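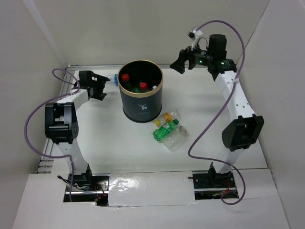

Home | Rocketry | Launch Gear | Recovery | Adhesives | Cart

Podport Launch Pad Kit by Fomix

The Podport is a folding launch pad for small and mid-size model rockets. It comes with a steel blast plate, a set of legs, and a 2-piece launch rod that screws together in the middle. Assembly takes around 2 minutes and needs no tools.

The legs lock open with a push button. Spread them all the way on grass and pin them down if there is any wind -- stakes are not included. The rod tilts for aiming into a breeze and holds its angle with a thumb screw. Do not overtighten the screw, as the threads are brass and will strip.

Rated for rockets up to 300 grams at liftoff. Not for use with high power motors. Launch controller, igniters and motors are sold separately.

The blast plate will discolor after the first few flights. Wipe it down with a damp rag and dry it before packing. Replacement plates are in stock and fit all Podport pads made since May. Older pads use the round plate.

Shipping weight is listed at checkout. Returns accepted on unused kits only.

Related items
Podport Replacement Blast Plate, Square
Hovland 200 Parachute, Nylon
Hovland Launch Controller
Erico Recovery Wadding, 100 Sheets
Fomix Rod Cap and Safety Flag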